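Group admission to the Trirnbridge tramway museum

Does the museum accept a group of 13 without prior booking, and is the guided walk held indoors?

Leonidas Makris
Groups of more than four must reserve in advance. The guided walk lasts two hours and is held under cover, except for the depot yard.
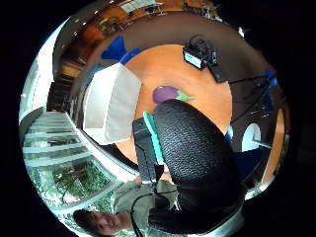
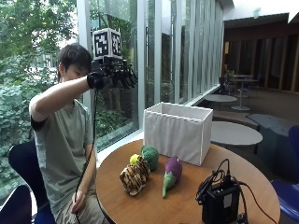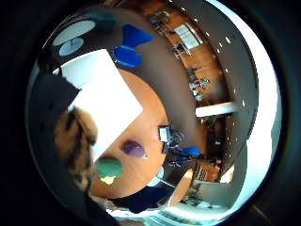 Payment is taken at the desk – cards are accepted. Bookings for August remain open.

Dilwyn Gronow
We went last year and simply turned up. The café was closed.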